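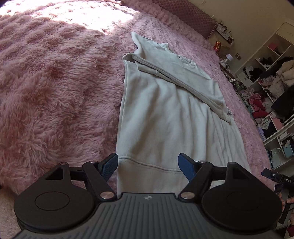 Kolimik, January 26, 2019

Second go with the Okitz hand gripper on loan from Lukar. Grey hooded sweatshirt laid flat on the pink shaggy blanket, hem towards the fingers, one sleeve folded across the body. Plan is 20 folds on this garment, then the same again on a plain sheet.

Notes for the review so far:

Finger pads are textured and take hold of the ribbed hem well enough. On the shaggy blanket they pick up pile along with the cloth – need to come in flatter. Grip is comfortable for 2 sets, then the wrist tires. Cable wants to be longer.

Riquelme quote 300 for theirs, fingers extra. Nasrin Hosseinzadeh to ask whether spare pads are included before we decide in April.

Last updated: 17 days ago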